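トラブル記録 双腕台車機 キッチンセル(シミュレーション側)左腕が待機位置から戻らない件
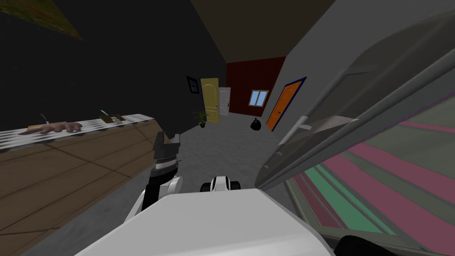 ■ 最初に気づいたこと

おつかれさまです、セル当番です。長くなりますが、次に同じ症状を引いた人が検索でたどり着けるように、寄り道も含めて全部書いておきます。

症状から。冷蔵庫まわりのタスクを連続で流していると、カウンターの端あたりでグリッパーを上に向けて開いたまま、腕がぴたっと止まることがあります。エラーは出ません。プランナーのステータスは「実行中」のまま、タイムアウトの 300 秒まで延々と待って、それから次のエピソードに進みます。夜中に流しっぱなしにしていたので、朝ログを見て「うわ、昨日の分ほとんど進んでないじゃん…」となったのが始まりでした。

再現率が微妙に低いのがいやらしくて、200 エピソード流して引っかかったのが 11 回。単発で手動実行するとまず出ません。おかげで最初の半日は、ログを眺めてはコーヒーを飲むだけで終わりました。

■ 環境

シーン:Flalwood(廊下つきのキッチン、黄色いドアとオレンジのドアがあるやつ)
制御まわり:Gaster の社内ブランチ、実機と同じ設定ファイルを読ませている
実機側:Clakavstead の 2 階のセル。同じ構成の機体が 1 台
機体:白い台車に腕が 2 本。グリッパーは黒の標準品

実機ではまだこの症状を見ていません。ただ設定ファイルが共通なので、シム側だけの話と決めつけると痛い目を見そうだと思って、両方の設定を並べながら調べました。

■ 試したこと その1:グリッパーを疑う

開いたまま止まっているので、まず「閉じる指令が届いていないのかな」と考えました。素直に。

指の開閉だけを繰り返すスクリプトを別に書いて流してみたら、これは何の問題もなし。開いて、閉じて、また開いて。途中で台車を少し動かしながらやっても平気でした。力の上限値を下げてみたり、指の摩擦係数をいじってみたりもしたんですが、止まる回数は変わらず。触った値は全部元に戻してあります(戻し忘れがないか diff も取りました)。

ここで二時間くらい使いました。次の人はここ飛ばしていいです。

■ 試したこと その2:カウンターとの干渉

次に疑ったのが衝突判定です。止まる場所が毎回カウンターの手前の縁のすぐ近くなので、見た目には当たっていなくても、判定用の形状のほうが食い込んでいるんじゃないかと。

判定形状を表示させてみると、カウンター側は見た目とほぼぴったりで、腕との間にもちゃんと隙間がありました。天板に載っている小物(薄い水色の柄の道具とか、小さい暗い色のトレーか箱みたいなやつとか)も全部どかして流してみましたが、それでもやっぱり止まる。あれ?という感じです。

小物を消した状態のシーンは別名で保存してあります。天板の白黒の模様だけになって妙にすっきりしているので、開いた人はびっくりしないでください。元のシーンには手を入れていません!

■ 試したこと その3:右側の大きいパネル

ここで Thu Diệp さんに画面を見てもらったら、「その右のグレーの、近すぎない?」と一言。

はい、近いです。台車の右のすぐそばに、大きなグレーのパネルが斜めに来ています。私はずっとカウンター側ばかり見ていて、こっちは背景くらいに思っていました…。

そこで止まったエピソードを全部開いて、パネルと台車の距離を並べてみました。すると 11 回とも、右腕の付け根からパネルまでの最短距離が、プランナーの安全余裕より小さくなっていたんです。止まらなかったエピソードでは、待機に入る時点で余裕の外にいました。これは当たりっぽい。

■ 原因(いまのところの理解)

まとめるとこういう流れでした。

1. 台車がカウンターとパネルの間に入って止まる
2. 左腕は上向きの待機姿勢に入る。ここまでは正常
3. 収納に戻ろうとすると、プランナーは両腕をまとめて一つのグループとして計画する
4. 右腕の付け根がすでに安全余裕の内側にあるので、開始姿勢そのものが「干渉中」と判定される
5. 計画が失敗して再試行に入るけれど、再試行の回数に上限が設定されていなくて、ずっと回り続ける

つまり動けなくなっているのは左腕なのに、引っかかっているのは右側。そりゃ左ばかり見ていてもわからないわけです。

5 の上限は、設定ファイルに項目自体はありました。ところがキー名が一文字違っていて、読まれていませんでした。retry_limit と書くところが retry_limits になっていたんです。履歴をたどったら、9 月に設定を整理したときのコミットで、書いたのは私でした。すみません。

■ 対処

・キー名を直して、再試行の上限が効くようにした。上限に達したらエラーで落ちて、ログに開始姿勢の干渉相手の名前が出ます
・待機に入る前に、台車の左右の余裕を確認するチェックを追加。足りなければ台車ごと少し後ろに下がってから腕を上げます
・収納に戻るときの計画を、左右別々のグループでも試せるようにした。まず両腕、だめなら片腕ずつ、という順番

最後のやつは Ojeda のライブラリの新しめの版が必要です。古い版だとグループの切り替えで例外が出るので、手元が古い人は先に更新してください。更新手順はいつもの手順書のとおりで、変更はありません。

後ろに下がる動きについては、下がった先も確認しています。このシーンだと奥の廊下側は空間に余裕があるんですが、真後ろがどうなっているかは配置しだいなので、ここは距離センサーの値を見るようにしました。固定値で下がらせるのはやめておきました。

■ 確認結果

対処後に 238 エピソード流して、停止はゼロ。上限に達して落ちたエピソードもなし。台車が下がる動作は何度か入っていて、動画で見るとちょっと遠慮がちに後ずさりしてから腕を下ろすので、なんだか可愛いです。

処理時間はエピソードあたり少し延びました。余裕チェックのぶんですね。300 秒待たされるのに比べたら誤差みたいなものなので、いまは気にしないことにします。気になる人がいたら、チェックを呼ぶ位置をもうちょっと後ろにずらす余地はあると思います。

■ 実機への反映

まだです。設定のキー名だけは先に直しました(こちらは動作が変わるわけではなく、失敗したときにちゃんと落ちるようになるだけなので)。下がる動作のほうは、いきなり実機で動かすのはさすがに怖いので、低速モードで一度立ち会いをやってからにします。

立ち会いのときに見たいところ:

・待機姿勢に入る前、台車が完全に止まってからチェックが走っているか
・下がっている最中に非常停止を押して、その場で止まるか。腕の姿勢が保持されるか
・再開したあと、途中の位置から計画し直しているか(最初の位置に戻ろうとしないこと)
・右腕の付け根のカバー、前に擦り傷を見つけた人がいるので、ついでに黒い帯のところまで一周見る

四つ目は今回の件と関係ないかもしれないんですけど、実機でも右側が何かに近づいていた可能性はあるので、気になっています。心当たりのある人は、いつごろどのタスクだったか教えてください!

■ 追記

2019年1月6日 Thu さんから返信をもらったので貼っておきます。

「安全余裕の値、シムと実機で本当に同じ? 実機は前にセンサーのカバーを替えたとき、少し広げた気がする」

見たら違っていました。実機のほうが広いです。設定ファイルは共通なんですが、実機側には起動時に上書きする小さいファイルがもう一枚あって、その存在を私がすっかり忘れていました。余裕が広いということは、今回の条件に実機のほうが引っかかりやすいはずで、いままで出ていなかったのは単にパネル類のそばで待機させるタスクが少なかったからかもしれません。ここは推測です。

というわけで、シム側にも上書きファイルと同じ値を入れて、もう一度流しているところです。結果が出るまでこのチケットは開けておきます。キー名の修正だけ先にマージしたい人は、ブランチを分けてあるのでそちらからどうぞ。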